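Rarnton chores project: where we are as of May

Hi all, and thanks again for the second half of the grant. You asked for a plain update on whether the arms can do any real housework yet, so I'll skip the slides and just tell you.

Short version: they can put the groceries away, slowly, and I wouldn't let them near my own kitchen. We've logged 368 runs of the basket chore since the last report. Soft grips on long vegetables are still the hard part. Round fruit is easy by comparison, but an eggplant swings when it's held by one end, and the software has to wait for it or fight it.

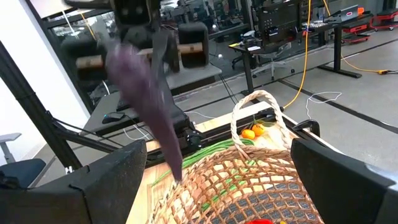
We moved to the Javidex planner in the spring and I'm really glad we did (the old one used to stop dead whenever the two arms got close). Planning a pick is much quicker now. The trade-off is that it likes to approach everything from straight above, and that's no good for green beans, which need to be scooped up as a bunch.

Carrying is the other thing you asked about. One gripper on the handle works fine as long as the load is light and sits low. When it's heavy on one side the basket tips, and we've had produce all over the floor more than once!

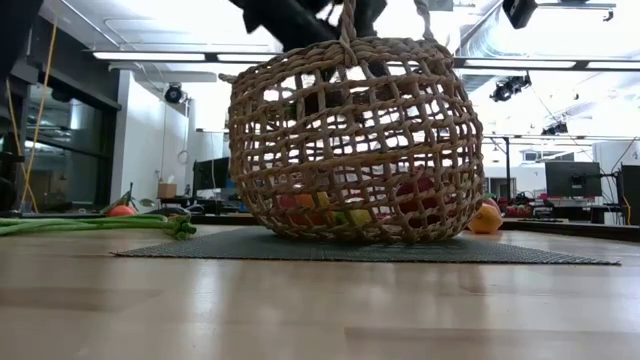

Basket lift by the handle, with produce inside.

Money next. Out of the equipment line we've spent 4000 dollars, mostly on finger pads and spare cables. The pads wear faster than I'd budgeted for, so I'd like to move a little over from travel if you're okay with that. The Serkum force sensors are on order and I have no delivery date yet, sorry.

Two-arm work is where I want to put the summer. A full load takes over 90 seconds with both arms taking turns, and a lot of that is one arm waiting for the other to get out of the way. 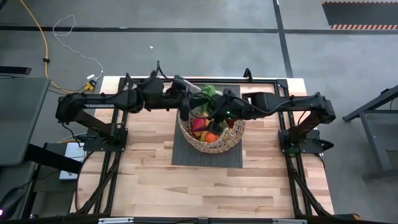
I'd also like to try the shelf-stocking test that the Mạc store offered us, once the handoffs are smoother. Let me know about the travel money before you close the books and I'll send the spending sheet with the next update.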